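Recording Our Folk EP: Project Report

For our music production module we had to record and release a short EP, and I picked the folk band I play fiddle in, Floltasix. We had 4 songs, a rehearsal room in Sturkititz and 12 hours of studio time, so I wanted the lot played live with hardly any overdubs.

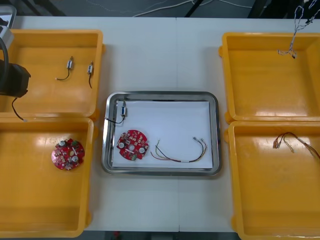
Fig. 1: Yellow trays and a steel tray on the white table

The first evening was all microphones. I tried a spaced pair on the fiddle and accordion and it sounded lovely — until the drums came in! We ended up with 8 channels and a blanket over the kick.

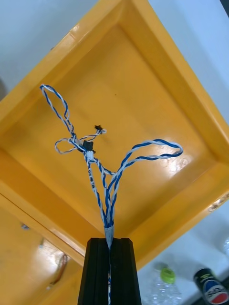
Fig. 2: Yellow-orange tray, seen from above

My favourite take is "Weserura", a slow waltz we'd only learnt in March. The tempo wanders a bit in the second verse and I left it in.
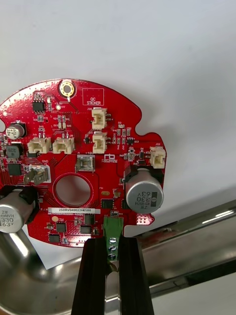

Mixing took me far longer than playing. I kept a paper log for every song, and after a while I wanted a clear place on it for my final tick, like the white "QC STICKER" box printed on the red board. So I drew one, and no mix went to Bergmann for mastering until it was filled in. The EP had 1168 plays by hand-in, mostly the waltz.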